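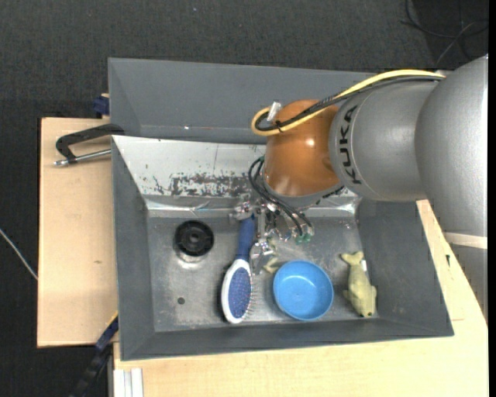
The Gaddale robotics club's arm over its sorting bin, with a hairbrush, a blue bowl and a toy fish waiting inside.

Student robot club wants more money. Its robot still has trouble with a hairbrush

GADDALE - A student robotics club that has spent most of the school year teaching an industrial arm to empty a bin of household odds and ends will ask for another year of funding in February, and not everyone who has watched the machine work is sold on the idea.

The club, which calls its project Pramby, wants $600 for replacement hoses, fittings and a second set of gripper fingers. The request is small. The question several parents and at least one teacher have raised is what the students have to show for the time.

At an open session in the engineering shop, the answer was mixed. The task sounds simple enough: things go into a metal bin, and the arm has to lift them out one at a time and set them down on the other side of a line of tape. Students ran the routine 40 times over the course of the afternoon and wrote each result on a whiteboard. By the club's own tally, 10 of those runs ended with the right object on the right side of the line.

"One in four," said Ju-won Geum, a senior who leads the programming group. "In the fall it was zero, so I'm fine with saying it out loud."

Geum said the bowl is the easiest item, provided the gripper comes down over the rim. The hairbrush is the worst. The software has to pick a spot to grab, and it keeps changing its mind between the handle and the head. On one run during the open session the arm hung over the bin for close to a minute before a student hit the stop button.

The toy fish, a late addition, was picked because it is an awkward shape. It went over the line twice.

Club members say the bin is part of the difficulty. Its bare metal base throws back glare from the shop lights, and the software sometimes takes a reflection for an object. Asked why they don't put down a mat, Geum said the group had talked about it and decided that would be cheating. Other people at the session thought it sounded like a good idea.

The arm, which carries the KUKA name on its side, is far more machine than most high school clubs get to touch. It came to the shop secondhand through Lerik, a local machining firm, and the club has no say in how long it stays. The students built up the work area themselves, with wooden boards on either side and clamps holding things in place. Hoses and cables run down the outside of the arm to the gripper, and members said they check them before every session.

Hye-jin Yoo, whose son joined the club last fall, said she was impressed by the equipment and less so by the plan.

"They tell you it's going to sort recycling, or help people at home, and then you watch it go after a brush," Yoo said. "I asked what the goal is for June and I got three different answers from three kids."

The club's written proposal does not settle the matter. It says Pramby "could be applied to recycling, home care and warehouse work" but gives no target for how many items the arm should handle or how often it should succeed. A budget page lists the parts. There is no schedule.

Dong-geon Song, who teaches physics and shares the shop, said he supports the students but would like to see the money tied to something that can be measured. Song has been at the school since 2009 and has seen other clubs come and go in that time, among them a solar car group whose chassis is still in the storage room.

"I've got nothing against the arm," he said. "Write down a number. If they hit it, good, and if they don't, let's hear why."

Song also questioned how many students are getting hands-on time. Only trained members may run the arm, and on the afternoon of the open session the same two students traded turns at the controls while the others kept score or moved objects back between runs.

Club adviser Ye-seo Bae said more members will be trained this spring. She said the pass rate matters less to her than the habit of logging failures, and she pointed to a binder of run sheets going back to the first week. A look through the binder showed that several weeks before winter break had no sheets at all. Bae said the arm was down for part of that stretch with a leaking fitting. She did not know how long.

The club also plans to enter the Seok Challenge, a regional contest in which teams pick mixed objects out of a container against the clock. Entries are judged on speed as well as accuracy. The fastest clean pick at the open session was the bowl, and it was not quick.

Sophomore Hye-jin Na, who keeps the run sheets, said she expects the numbers to improve once the new fingers arrive. The current ones slide off anything rounded, she said. She could not say how much of the failure rate came from the fingers and how much from the software, because the sheets don't have a column for it.

She has since added one.

The funding request will be heard at the February meeting, which starts at 6:30 p.m. in the school library. The club has been told it will have five minutes to speak. The arm will not be there.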